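Sorting the bathroom drawer

Started on the bathroom drawer Friday after tea, the one that never shuts properly. 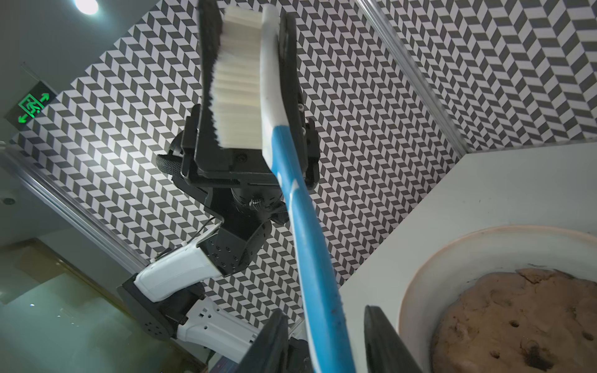
Blue and white toothbrush, bristles a bit ragged.

I've moved the old brushes out of the drawer and into the cleaning bucket. They're good for grout and the grotty bit behind the taps. A new pair from the chemist in Memley cost me 12 dollars, which seemed dear. The drawer closes now, except for the left runner, and that needs a new screw. Next up is the cupboard under the basin, where I've already found three half-used tubes of sunscreen.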